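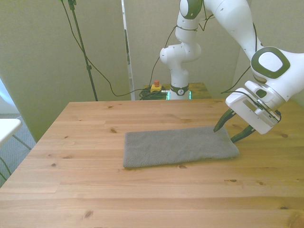 Fig. 1. Arm over the folded gray towel, fingers at the right end. E-stop on the small stand next to the base.

Towel Folding on a Shared Bench - Project Report
Jellcombe Workshop, student build
March 28, 2025

1. What we set out to do

Get one arm to pick up the end of a towel, fold it, and leave it flat enough to stack. One arm only, no second one to hold the far end. We called the project Lodora early on and the name stuck to the code folder, so it is used below for the whole setup (arm, table, stand, software).

Original plan had shirts too. Dropped. Towels were plenty.

2. Bench setup

Main table is pine, light colored. The arm sits behind it on its own small wooden stand. First version had the base clamped to the main table and every fast move shook the cloth. Separate stand fixed most of that. Still a little wobble at full reach to the right.

Emergency stop is on the stand beside the base. Should be moved. You have to lean past the arm's side of the table to hit it, and two of us trained ourselves to walk around the back instead. For the next build it goes on the front edge, on a longer cable.

Cables are the weak point of the whole bench. The spare length is coiled behind the table and it gets pulled every time the stand is shifted. One loop on the arm snagged during a wrist turn in week two and stopped the run. We gave it more slack and limited how far the last joint can turn. No snags after that but the limit costs us some grasp angles, see section 5.

Partition panels go up behind the table when we run. The workshop is shared and people walking behind the bench threw off the towel detection badly. Plain pale background, much better.

3. Fingers

The fingers that came with the gripper were ok on blocks and bad on cloth. Too thick at the tip. They pushed the towel along the table insted of getting under it.

We drew new ones, dark green, with texture on the surface. Went through 3 versions:

Version one - smooth. Towel slid out half way through the lift.
Version two - textured, but tips too blunt. Good hold once it had the cloth, hardly ever got the cloth.
Version three - textured, narrower tip, slight angle. This is the one we kept.

Grip force turned out to matter less than expected. Opening width mattered a lot. Too wide and one finger lands past the end of the towel and grabs nothing, too narrow and both fingers come down on top.

4. Software, short version

Seo is our planner script. Takes the towel outline, finds the short edges, picks the one closer to the arm, works out a grasp point and a path. About 2,000 lines, a lot of it is dead code from the shirt idea and needs to be cleaned out.

Path is: hover, open, lower, close, lift, carry, lower, release. The lift is the slow part. We pause 200 ms after closing before anything moves up. Without the pause the arm started lifting while the fingers were still closing and the corner came out.

Table height is a fixed number in the config. Not measured. If someone swaps the table the number is wrong and the fingers will press into the wood. There is a note taped to the stand but a proper check at startup is needed.

5. Tests

529 attempts logged in total, all with the final fingers. Towel put down by hand each time, by whoever was on shift, so placement is not very even. More attempts are with the long side running left to right than any other way. We should have used marks on the table.

What went wrong, most common first:

- only the top layer picked up when the towel was already folded once
- grasp missed, fingers closed on air just past the end
- towel dragged sideways in the lowering step
- planner stopped by the joint limit (towel turned too far toward the arm)

The top layer problem is the big one and we don't have a fix. At the folded end the cloth is thicker and rounder and the fingers do get it from there more often, so Seo now prefers that end when it can tell which one it is. It can't always tell. A gray towel on pale wood is easy to outline, but telling a fold from a hem is another matter.

Tried a white towel for one afternoon. Outline kept losing pieces of it against the panels when the towel was lifted. Went back to gray.

6. Comparison with Lernalham

The Lernalham group did a similar thing last June with a suction tool and stiff fabric. Not a fair comparison, their cloth hardly bends. Their logging sheet was useful and we copied the layout - one row per attempt, reason for failure picked from a short list, free comment at the end. Free comments ended up beign the most useful column.

7. Left to do

Move the e-stop. Tie the cables down properly. Startup check for table height. Marks for towel placement. Delete the shirt code.

After that, a second fold without a person turning the towel in between. Right now the second fold is run as a seperate job with its own start, and the log treats it as a new attempt, so the counts for first and second folds have to be split by hand from the comments.

Finger drawings, config and the log are in the Lodora folder on the workshop drive. Use the version three drawings, the other two are in there only for reference.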